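Why I stopped buying the cheapest camera case

When I started to travel for my work, I believed that a case is only a box with a zipper, and it makes no sense to pay much for it. After two broken lenses I have a different opinion, and I would like to explain it.

My first case was a Clader. It looked very strong in the shop, and the shell did not crack even one time. The problem was inside. The foam was glued only at the corners, and after one summer it moved away from the wall, so my lens was lying directly on the hard shell. I think many buyers make the same mistake as me: they knock on the outside with a finger, they hear a good sound, and they pay.

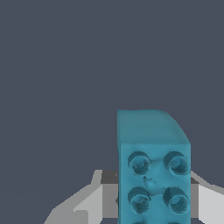
Pascu

In March I bought a Histeck case, which cost me 300 more in my currency than the first one. For this money I got thick foam with cut places for each part, and a zipper that goes all the way around without stopping at the corners. It weighs 637 grams empty. Some of my colleagues say this is too heavy for hand luggage, and I understand them, but I prefer to carry the weight of foam than to pay again for glass.

What I do not like is how the makers write about their products. Almost every page says "shockproof" and "waterproof", but very few pages tell how thick the foam is or whether the zipper is sealed. A cloth with a water-resistant coating does not help much if the rain comes in through the zipper. In my opinion the seller should be obliged to give these numbers, the same as for a bicycle helmet.

I also do not agree that a case must be replaced every year. Mine has now many scratches, and one rubber foot is missing. I ordered a new foot and glued it myself in the kitchen.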